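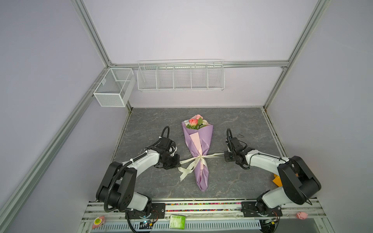

How Long Do Cut Flowers Last at Home? A Report on Vase Water

6 September 2026

My grandmother always put a spoonful of sugar in the vase, my aunt swears by a copper coin, and at our house we mostly forgot to change the water at all. When our biology teacher at Civelbridge asked us to pick a question from everyday life, I knew pretty much right away what mine would be. I wanted to find out which of these kitchen habits really helps a bunch of flowers stay fresh, and I had a whole March of chilly afternoons to do it in.

Background

A cut stem has lost its roots but it still drinks. Water travels up through thin tubes in the stem, and when those tubes get clogged, the flower droops even if the vase is full. Bacteria are one of the main reasons for clogging, and they grow quickly in old water, especially when there are leaves sitting in it. Sugar feeds the bloom, but it feeds the bacteria too, so I had a feeling my grandmother might be only half right (sorry, Grandma!).

What I did

I bought 30 roses from the Delorme flower stall, which was very kind about selling me ones that had all come in on the same morning. I divided them evenly among five jars. The first had plain tap water, the second had sugar, the third had a copper coin, the fourth had sugar with a little lemon juice and a drop of bleach, and the fifth had a packet of Plendico flower food mixed the way the label says. Every stem was trimmed at a slant with the same scissors, and I took off any leaves below the water line. The jars stood on the shelf in our back hallway, away from the radiator and the fruit bowl, and I looked at them each evening after supper. I called a rose finished when its head bent over or its outer petals came off at a light touch.

Results

The sugar jar was the first to go cloudy, and by the end it smelled so bad that my brother asked to have it moved. Its roses gave up before the plain water ones did. The copper coin made no difference that I could see. The last rose in plain water was finished on day 8, and by then the lemon and bleach jar and the flower food jar both still had good blooms in them. Between those two I could not pick a winner.

Problems

My kitchen measuring spoons are not very exact, and I only used one kind of flower. The hallway also got colder one weekend when the door to the Ivach Street side was left open. I would like to try tulips next, and to change the water every other day in half of the jars.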